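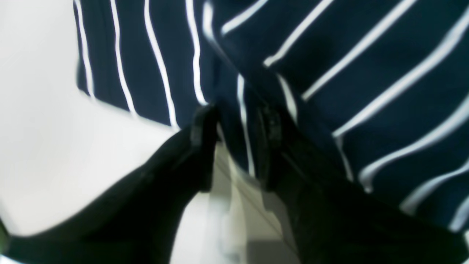
A day at the Ernstead shirt works

24 April 2025

The Ernstead works sits at the end of a dead-end street behind the old freight yard, and the bus from the station stops two blocks short of it. I got off one stop too early and had to walk along the fence. The open day started at nine. By the time I found the right gate there was already a line at the sign-in table, where everyone was given a paper badge and a pair of foam earplugs.

The company makes shirts, pajamas and a small amount of bed linen. It opens its doors twice a year, in spring and again in September, and you have to book ahead. Entry is free. Children under 10 are not allowed on the cutting floor, but there is a room near the canteen where they can print a tote bag.

Our group had 12 people in it. The guide was Yeison Yupanqui, who has been at the works for 16 years and started in the pressing room. He speaks quietly, and in the louder rooms he stopped talking altogether and waited until we were through the next door. I thought this was sensible. On other factory tours I have missed half of what was said.

We began in the fabric store. Cloth arrives on rolls, most of it cotton, and each roll gets a number and a ticket showing the mill, the width and the dye lot. There were 1,833 rolls in the store on the morning we visited. The figure is on a whiteboard by the door and is changed at the end of each shift. The shelves run up to the ceiling and the aisles are narrow. The rolls are arranged by weight of cloth and not by color, so a pale green shirting can sit next to a brown stripe. Stripes and checks have their own rack at the back.

Every roll is inspected before it goes to cutting. The cloth is drawn over a lit, sloping table while someone watches for slubs, holes and dye marks. Faults are flagged at the edge with a small sticker. A roll with too many stickers goes back to the mill. One woman at the table let us try to find a fault on a length she had already checked. It took our group several minutes and we found one of the four.

The cutting floor is the largest room in the building. Plain cloth is laid up in stacks and cut with a straight knife. Striped cloth takes longer. The layers have to be lined up so that the stripes fall in the same place on each one, and this is done by hand with long pins set into the table. The pocket is cut separately and matched to the front afterward. I asked what happens if the match is off by a stripe. The pocket gets cut again. The wasted cloth is weighed and written down.

Yeison explained how a pattern is laid out to save cloth. The big pieces go down first, and the collar stands, cuffs and plackets are fitted into the gaps. This was once done with card templates and chalk. Several of the templates are hanging in the corridor, brown and soft at the corners, with the sizes written in pencil. Now the layouts are planned in a program called Panicker and printed on a long strip of thin paper that goes on top of the stack.

From there we went up a flight of metal stairs to sewing. There are three lines. The first makes collars and cuffs, the second makes the bodies, and the third puts the shirts together and adds buttons. The work is faster than I expected and also quieter – the newer machines make more of a hum than a clatter. A collar took less than two minutes to pass from one end of the first line to the other. The target for the whole room is 1,319 shirts a week, and last year's best week reached 1,430. Both numbers are posted over the supervisor's desk.

People stay in one job for a few weeks and then move to another. According to Yeison, the hardest seam to learn is the one that sets the sleeve, where a longer curved edge has to be eased into a shorter one without a pucker. New staff practice it on offcuts. A bin of practice sleeves stood by the wall, and he passed a few around so that we could compare a first attempt with a good one. The first attempt looked like one of mine.

The pressing room was hot and we did not stay long. Shirts are pressed, buttoned at the top, folded around a card and boxed. The cards are now plain gray board, and the plastic clips were dropped two years ago. I was glad to hear it, having stepped on a few.

Lunch was in the canteen: soup, a cheese roll and coffee for $6, paid in cash only. There is no machine nearby, so bring some. The soup was lentil. The seats by the window look out over the loading bay, where a truck from Kinen, the carrier, was being filled the whole time we ate.

After lunch there was a short talk on washing and mending, given by two people from the repairs desk. Ernstead will replace a worn collar or turn a cuff on any shirt it has made, and 349 shirts came in for repair last year. The advice was to wash striped cotton inside out and in cool water, to shake it well before hanging, and to iron it while it is still slightly damp. Somebody asked about starch. One of the speakers uses it and the other does not.

The seconds shop is the last stop. It sells shirts with small faults, ends of rolls and bags of odd buttons. Most shirts were $22. I bought a blue one in the Lokik cut, which is the looser of the two they make, with a fault in the hem that I have not been able to find again. Roll ends are sold by weight. The good ones had gone by the time our group came through, so it may be worth asking for a morning place on the early tour.

Practical notes. The tour lasts three hours without lunch. Wear flat, closed shoes. The only elevator is at the north end and has to be requested when you book. Photography is allowed in every room except the pattern office. Booking for the fall open day begins in July by phone or at the gatehouse, and the parking lot is full by half past eight.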